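Wednesday, June 25, 2025

Reel 4 of the Beltitz print (our number 3548). Continuing from where I stopped on reel 3.

Back on the bench at nine. Head leader is not original. Somebody put on a length of black leader and wrote the reel number on it in grease pencil, and it's the wrong number, says 5. Checked against the edge marks and the dialogue list from Kosteck: it is reel 4. Relabeled the can and the leader. If anyone pulls reel 5, check that it isn't marked 4.

Shrinkage measured at three places, head, middle, tail. All inside what we run on the big projector, tail slightly worse than the head. No vinegar smell. Put a fresh test strip in the can anyway, the last one was from February and had no reading written down.

Damage, in order from the head:

Perforation tears on the soundtrack side beginning at 57 feet, short run, old repair with tape that has gone yellow and crept. Took it off, cleaned both faces, redid it with perforated tape. Went through the gauge without catching.

Bad splice at 431 feet, in the train corridor scene. This is the one the Esley projectionist wrote to us about, where the woman is at the window and then she is already sitting down. I had assumed the jump was in the film. It isn't. The dialogue list has her saying two lines in between and the porter answering, and none of that is in our print. By the timing in the list we are missing 65 frames. Cement splice, well made, so it was done a long time ago by someone who knew how. My guess is a break in the gate and they trimmed back to clean frames on each side.

That also settles the question people keep asking after the screenings, how the porter knows which compartment she's in. He knows because she tells him. It's in the missing lines. We should put it in the program note until we can get a replacement section.

Asked Kosteck whether their dupe has the complete scene. If it does, I'd want the shot from cut to cut and would leave the trimmed frames out on a core, bagged and kept in the can. Patching only the gap will show, their stock is a good deal cooler than ours.

Scratches: base side, light, most of the second half. Should mostly vanish on the wet gate if we ever scan. One emulsion scratch, green, through the station clock shot. Nothing to do about that.

Sound: optical track is clean except for a thump at the 431 splice. Did not bloop it. Wait for Kosteck.

Hosoda splicer: the pin on the left is loose again. It holds if you press with a thumb while closing but the second repair came out a hair wide and I had to do it over. Ordered the pin block. Until it comes, use the old splicer for anything on the picture and keep the Hosoda for leader.

Rewind table: felt brake replaced, tension feels right now. Please do not oil it.

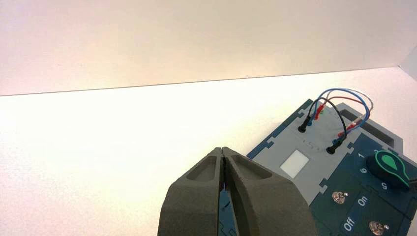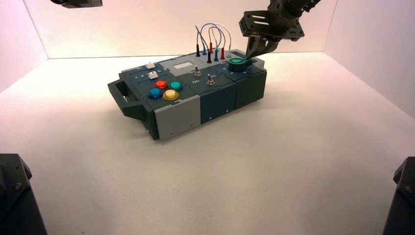
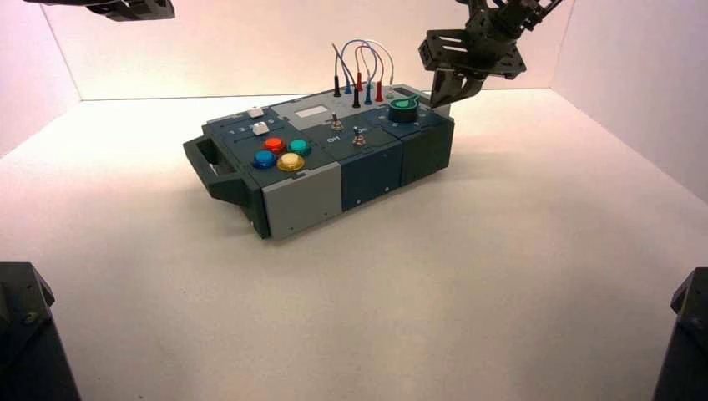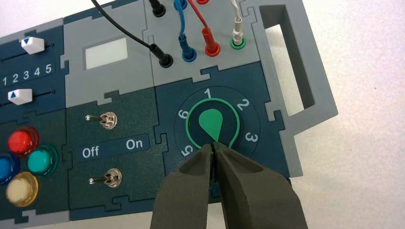

Reel 4 wound tails out on a new core, slow, and back in its can. Inspection sheet is filled in apart from the sound section, which I've left in pencil.

Still open:
Reply from Kosteck about the corridor scene.
Tell Esley the print can't go out before reels 5 and 6 are done. They want it for the weekend matinee and I'd say no, or send them the disc.
Correct the running time on the card. It was copied from the poster and doesn't match the footage on any of the four reels so far.
More perforated tape, we're on the last roll.

Reel 5 tomorrow, starting with the leader.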